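Institut technique de Trevisard
Département Automatismes et robotique
Module Maintenance des cellules, unité 5
Polycopié de l'étudiant, version du 23 avril 2019

Mise en service et entretien d'un poste à deux pinces tenues à la main

Objet de l'unité

La présente unité traite du poste Pleden, sur lequel un opérateur assis manipule des objets courants au moyen de deux pinces robotisées qu'il tient en main. Les trajectoires enregistrées sont ensuite transmises à la cellule à deux bras, étudiée à l'unité suivante. L'étudiant doit être capable, à l'issue des séances, de préparer le poste, d'en assurer l'entretien périodique et de remplacer une pince défectueuse sans l'aide de l'enseignant.

Les notions de cinématique ne sont pas reprises ici. Elles sont supposées acquises, de même que les règles de consignation électrique vues en janvier.

1. Composition du poste

Le poste comprend un plan de travail muni d'un plateau amovible, une paire de pinces Dierckx, leurs câbles de liaison, un coffret d'acquisition et le poste informatique sur lequel est installé le logiciel Stutdale. Le châssis est en profilé d'aluminium rainuré, ce qui permet de déplacer les accessoires sans perçage. Toute modification de l'implantation est consignée dans le cahier du poste, avec un croquis coté.

Chaque pince porte sur le dessus une platine métallique triangulaire. Cette platine reçoit, selon les travaux, un repère de localisation ou un capteur supplémentaire. Elle constitue la référence géométrique de l'outil : une platine faussée ou mal serrée entraîne un décalage de toutes les mesures, y compris lorsque les doigts fonctionnent correctement. Il est interdit de saisir la pince par la platine ou de la poser sur celle-ci.

2. Préparation avant la mise sous tension

Les opérations suivantes sont effectuées dans l'ordre indiqué.

Vérifier que le coffret d'acquisition est hors tension et que l'arrêt d'urgence de la cellule voisine est enclenché.

Nettoyer le plateau avec un chiffon non pelucheux légèrement humide. Les solvants sont proscrits. Laisser sécher.

Contrôler l'appui du plateau aux angles en exerçant une pression de la main. Un plateau qui bascule doit être recalé avant toute autre opération.

Dérouler les câbles des pinces sur toute leur longueur et rechercher les pincements, les coupures de gaine et les torsions. Un câble dont la gaine laisse apparaître le blindage est mis au rebut. Il n'est ni gainé à nouveau ni réparé au ruban adhésif.

Raccorder la pince gauche, puis la pince droite. Les connecteurs sont identiques et aucun détrompage mécanique n'empêche l'inversion ; l'étudiant se fie aux repères portés sur les connecteurs et sur le coffret.

Serrer les vis des platines au tournevis dynamométrique, au couple inscrit sur la fiche de la pince. Le serrage se fait en croisant les points, par passes successives.

3. Mise sous tension et prise d'origine

Le coffret est mis sous tension en premier. Le logiciel n'est lancé qu'après extinction du voyant de démarrage. Dans le cas contraire, Stutdale affiche l'erreur 749 (absence de réponse d'un codeur) et la procédure doit être reprise depuis la mise hors tension.

La prise d'origine des doigts est faite pince par pince. L'opérateur ferme complètement les doigts sans objet, valide, les ouvre jusqu'en butée, valide de nouveau. L'opération est répétée 3 fois pour chaque pince. L'écart entre les relevés est lu à l'écran et recopié dans le cahier. Lorsque cet écart dépasse la tolérance portée sur la fiche, la cause est recherchée avant toute nouvelle tentative : il s'agit le plus souvent d'un débris logé à la base d'un doigt ou d'un patin décollé.

4. Posture et conduite des câbles

L'opérateur est assis face au plateau, les avant-bras dégagés. Les manches amples, les bracelets et les montres sont retirés. La hauteur du siège est réglée de manière que les poignets demeurent dans le prolongement des avant-bras lorsque les pinces se trouvent au-dessus du centre du plateau.

Les câbles doivent pouvoir suivre le mouvement des mains sans exercer de traction. Une boucle de mou est conservée du côté de l'opérateur, hors de la zone où l'objet est manipulé. Un câble tendu fausse l'orientation de la pince et fatigue prématurément le serre-câble ; un mou excessif risque d'être pris entre les doigts ou d'accrocher l'objet.
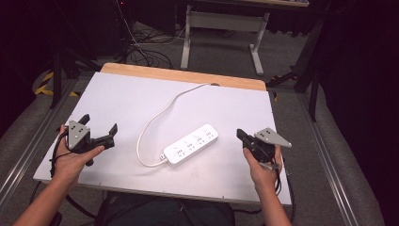 Faut-il refaire la prise d'origine après le remplacement d'un seul câble de liaison ?

La prise d'origine est à refaire pour la pince concernée, dès lors que son connecteur a été débranché du coffret. L'autre pince conserve ses valeurs tant que le coffret est resté sous tension ; comme le remplacement d'un câble impose la mise hors tension, la procédure est en pratique reprise pour les deux pinces.

5. Essai fonctionnel

L'essai est réalisé avec un objet d'usage courant, choisi dans la caisse du poste. Une multiprise convient bien à cet exercice : son corps rigide peut être saisi par les deux pinces, tandis que son cordon souple oblige l'opérateur à surveiller ce qui se déplace en dehors de la zone de prise. Les objets électriques employés pour l'essai ne sont jamais raccordés au secteur. Ceux de la caisse sont réservés à cet usage et ne doivent pas servir à alimenter le matériel de la salle.

L'essai comporte les mouvements suivants : saisie du corps par une extrémité, levée, rotation à plat, transfert d'une pince à l'autre, dépose. Le cordon est ensuite saisi seul et redressé. L'opérateur travaille à vitesse lente et régulière. Pendant l'enregistrement, un second étudiant observe à l'écran les courbes d'ouverture des doigts et signale toute discontinuité.

Une courbe en paliers indique généralement un glissement du codeur sur son axe. Une courbe interrompue puis reprise à la même valeur oriente vers un faux contact. Une dérive lente, doigts immobiles, appelle un contrôle de la température du coffret et de son filtre de ventilation.

6. Entretien périodique

À chaque fin de séance : dépoussiérage des doigts au pinceau, contrôle visuel des patins, enroulement des câbles en grandes boucles, sans les serrer autour du corps de la pince. Les pinces sont rangées dans leur support, doigts entrouverts.

Chaque semaine : contrôle du serrage des platines, nettoyage des contacts à l'aide du produit fourni, vérification des fixations du châssis. Les écrous placés dans les rainures du profilé se desserrent sous l'effet des vibrations et des déplacements répétés ; ils sont repris un par un, sans démontage.

Chaque mois : dépose du filtre du coffret, lecture des compteurs de cycles, sauvegarde des paramètres de Stutdale sur le serveur du département. La sauvegarde précédente est conservée.

Les patins des doigts sont remplacés par jeu complet. Le montage d'un patin neuf en regard d'un patin usé modifie le point de contact et rend la prise d'origine inexploitable.

7. Remplacement d'une pince

La dépose d'une pince est précédée d'une sauvegarde des paramètres et de la mise hors tension du coffret. La platine est séparée du corps, nettoyée et contrôlée sur un marbre. Si elle est plane, elle est remontée sur la pince de remplacement, avec des vis neuves. Le frein-filet est appliqué en faible quantité, sur le filetage uniquement.

Après remontage, le numéro de la pince est saisi dans Stutdale, puis la section 3 est reprise intégralement. La première séance d'enregistrement suivant un remplacement est traitée comme un essai et ses données ne sont pas transmises à la cellule.

La pince déposée est étiquetée. L'étiquette mentionne le symptôme observé, le relevé du compteur et le nom du binôme. Les mentions telles que « en panne » ou « à voir » ne sont pas acceptées par l'atelier.

8. Travail demandé

Chaque binôme rédige une fiche d'intervention relative à l'une des anomalies décrites à la section 5. La fiche précise les contrôles effectués, leur ordre, les valeurs relevées et la décision prise. Elle est accompagnée de la copie des pages correspondantes du cahier du poste.

La fiche est remise au secrétariat du département avant le début de l'unité suivante. Les binômes n'ayant pas accès au poste durant les heures de séance réservent un créneau auprès de l'atelier.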